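채용·모집 > 생산·물류 > 현장 참여자

포장 보조 공정 자동화 현장 참여자 모집
9월 | 작성: Grigore Mocanu (Gokier 현장운영팀)

Gokier는 Vatby 소분센터의 과자 봉투 담기 작업을 양팔 로봇과 함께 하는 방식으로 바꾸고 있습니다. 지금까지는 작업자가 낱개 과자를 골라 손잡이 종이봉투에 담고 상자에 넣는 일까지 모두 했습니다. 하루 물량은 봉투 500개가 조금 안 되고, 손이 가장 많이 가는 부분이 담기입니다. 이번 모집은 로봇 작업대 옆에서 이 일을 같이 할 현장 참여자 5명을 뽑기 위한 것입니다.

하는 일
- 로봇 팔을 직접 움직여 과자를 집어 봉투에 넣는 동작 시연
- 작업 시작 전 봉투와 과자 배치
- 로봇이 놓치거나 잘못 집은 경우 기록
- 완성된 봉투 검수, 봉투 모양이 무너진 것은 손으로 다시 담기
- 교대 끝에 담당자와 기록 확인

기존 담기 작업자의 자리는 줄이지 않습니다. 다만 업무 내용은 달라집니다. 허리를 굽혀 반복해서 담는 시간이 줄고, 지켜보고 기록하고 바로잡는 시간이 늘어납니다. 지난 시범 기간에 참여한 분들은 몸은 덜 힘들지만 집중해야 하는 시간이 길다고 했습니다. 지원 전에 이 점을 고려해 주십시오.

작업대 위의 과자와 봉투

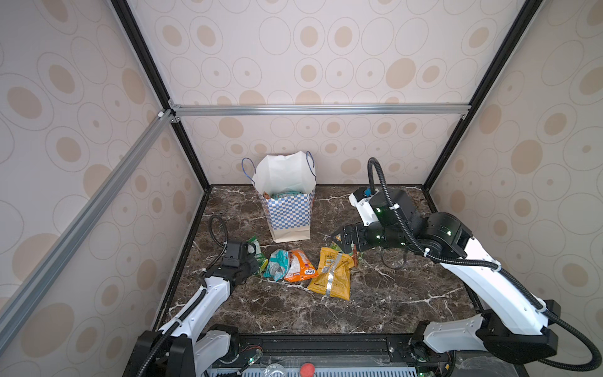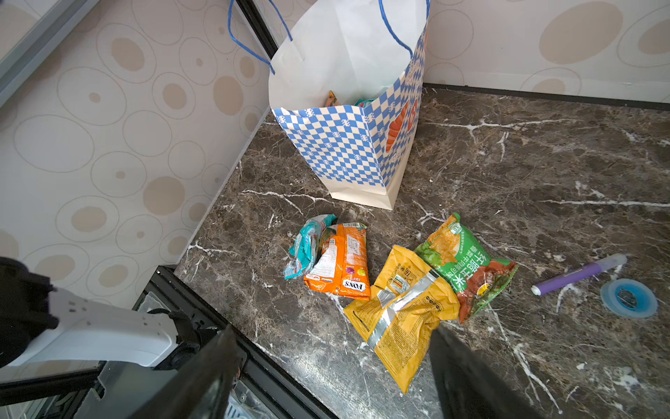 Vatby, 9월

근무 조건
오전조와 오후조 중 하나를 선택합니다. 한 번에 로봇 옆에 서는 시간은 90분을 넘지 않으며, 그다음에는 검수나 상자 작업으로 자리를 바꿉니다. 시급은 현재 담기 작업자와 같고 기록 업무 수당이 따로 있습니다. 첫 주는 교육 기간이며 교육 시간에도 시급을 전액 지급합니다.

지원 자격
- 포장, 소분, 진열 등 손으로 하는 현장 업무 경험이 있는 분
- 간단한 기록지를 한국어 또는 영어로 쓸 수 있는 분
- 로봇이나 컴퓨터 경력은 필요 없습니다
- 현재 Vatby 소분센터에서 일하는 분은 우선 선발합니다

안전
로봇이 움직이는 동안에는 작업대 안에 손을 넣지 않습니다. 비상정지 버튼 사용법은 첫날 교육에서 익히며, 이상하다고 느끼면 누구든지 누를 수 있습니다. 버튼을 눌러 작업이 멈춘 시간은 개인 실적에 반영하지 않습니다. 소매가 넓은 옷, 늘어지는 목걸이, 끈이 긴 출입증은 착용할 수 없습니다.

기록의 사용
시연 동작과 작업 기록은 공정 개선에만 씁니다. 개인별 속도 순위는 만들지 않고, 인사 평가 자료로 넘기지도 않습니다. 자기 기록을 보고 싶은 참여자는 교대 담당자에게 요청하면 됩니다.

지원 방법
이력서 1부와 희망 근무조를 적어 센터 1층 안내데스크에 내거나 Gokier 채용 게시판에 올려 주십시오. 서류를 통과한 분은 현장에서 짧은 면담을 하고 작업대를 직접 둘러보게 됩니다. 면담은 Ifeoma Idahosa 공정담당이 진행합니다. 접수는 9월 말까지 받고, 인원이 차면 먼저 마감할 수 있습니다. 선발되지 않은 분께도 결과를 알려 드립니다.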